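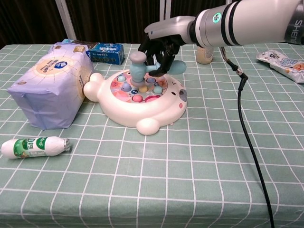
Flolier folding table, six months in

May 2, 2026

I've put off writing this one because I wanted to live with the table properly first. You can't review a folding table after a weekend. Everything folds nicely for a weekend! So I've had it up and down more times than is good for my back, I've eaten off it, glued on it, let a toddler go mad on it with a toy hammer, and hosted one very long board game night where nobody would go home.

Quick background for anyone new. We live in a flat where the front room is also the dining room and, on Thursdays, my sewing room. A proper table would mean climbing over it to get to the window. Our old one was a Drunwood, the kind with the centre bar, and I loved it right up until one of the hinges went and it dropped a whole lasagne on my feet. So I had opinions going in.

The Flolier cost me 85 pounds in the spring sale, with delivery on top. It came in one flat box which Yulan Tan from downstairs very kindly helped me get up the stairs (sorry again about the wallpaper, Yulan). No assembly except for four rubber feet that you push on yourself. One of mine was missing. I emailed and they sent me a whole new bag, so now I have spares in the kitchen drawer with the dead batteries.

Putting it up

Legs out, press the catch on each side until it clicks, flip it over. I can do it alone but I'm fairly tall, and my mother can't manage the flip at all. She does it on its side and sort of walks it upright, and that works fine if you've got the floor space. The catches are stiff. They were horribly stiff for the first month and I nearly sent it back over that alone, then they loosened up and now I'd call them firm. Mind your thumbs all the same. I have had one blood blister and I was not brave about it.

Folded, it slides behind our sofa with the width of a hand to spare. That was the whole reason for buying it, so full marks there.

Does it wobble?

A bit, yes. If you lean on a corner to stand up, you'll feel it go. With the weight in the middle it's solid as anything, and I've had the sewing machine running flat out on it without the pins walking off the edge, which the Drunwood could never manage. Hammering games are fine too. Drawing is where it annoyed me, because if somebody else at the table is rubbing something out you get the lot through your own pencil. We folded up a beer mat and stuck it under one foot and that sorted most of it, though our floor slopes so I can't blame the table entirely.

The maker says it'll take 100 kilos. I haven't tested that and I'm not going to. Nabil Sfeir sat on the end of it during the board games and it creaked and he got off again, and I think everyone learned something.

Cleaning

The top wipes down easily enough. Felt tip came off with washing-up liquid, beetroot left a faint pink patch that faded after a few goes, and a hot mug did leave a ring that's still there. I use mats now. PVA glue peels off in one sheet once it's dry and I'm afraid that's become the best part of craft afternoons. The edge is my bigger grumble. There's a narrow groove running right round underneath where crumbs collect, and you don't find out until you fold the thing up and they all land on your socks.

What else I looked at

I did try the Gunnlaugsson in the shop and it's a lovely table, much heavier, with catches you can work with one finger. It's also more than double the money and I couldn't lift it off the display. If you've a garage, or someone strong at home, go and have a look at it. The Fultine was cheaper by a fair bit but the legs splay outwards, and I know for a fact I'd trip over them every single day.

So would I buy it again? I think so, yes, at the sale price. At full price I'd want the groove gone and better catches. For a small flat where the table has to vanish after tea it does the job, and it's seen off glue, beetroot and Nabil.

One last thing for those who asked last time: the bench that goes with it is sold separately and I haven't got it. They're meant to be bringing out a shorter one in June, and if it fits behind the sofa too I'll give it a go and add a bit here.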